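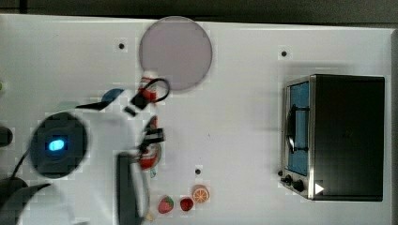

From: Hyun-seo Kwak
To: manholm-learners list
Date: February 5, 2026
Subject: Re: how many goes at the plate task before we train?

Hello Jae-hoon, and hello everyone,

Sorry for the slow answer, I wanted to look through what we had before saying anything. Your message, for those who joined the list in January:

> We have 689 recordings of the toy food task on the Prosby table now and I keep
> wondering whether to stop. The last policy Ki trained on them reaches for the
> right thing most of the time, then closes the fingers a bit early and knocks it
> along the table. Is that a matter of more examples, or are we feeding it
> something silly? Also, should I throw away the ones where I fumbled?
> Jae-hoon Chae

I would stop adding more of the same for a little while, if you can bear it. I spent most of yesterday evening (with far too much tea) going through a good slice of the set, and my feeling is that the recordings are lovely but rather alike. The plate is nearly always up towards the top of the table, the toaster oven is always on the right with its door facing the arm, and the strawberry and the orange slice tend to sit along the bottom in the same short row. A learner will happily decide that "strawberry" means "bottom middle", and you can't really blame it!

So for the next batch, could you move the plate every 7 recordings? It needn't be far, a hand's width is plenty, but do let it wander down and to the left now and then. Swap the order of the fruit as well, and leave some of them out altogether. I'd keep the oven where it is until the plate part works, then shift that too. Bakusero did it in that order and I thought it was very sensible of them.

About the fingers closing early - I think some of that is us. When I drive the arm I start squeezing before I'm properly down, and the view from straight above makes it hard to judge height. Try pausing for a breath over the toy, going down, and only then closing. It feels dreadfully slow but the recordings come out much cleaner.

As for the fumbles, please don't throw them away. If you dropped the toy and then went back and picked it up, that is just the sort of thing the policy needs to see, and I'd keep it with a note saying so. The ones I would set aside are those where you gave up halfway. I found 11 of those and have put the numbers in the shared sheet, in the last column, but do check me as my eyes were going by then.

One small favour: could everybody write the instruction the same way? I've seen "put the strawberry on the plate", "strawberry to plate" and plain "berry", and there are two red berries in the set, so the last one is anyone's guess.

I'm at Manholm until the evening if you want to talk it over.

Warm wishes,
Hyun-seo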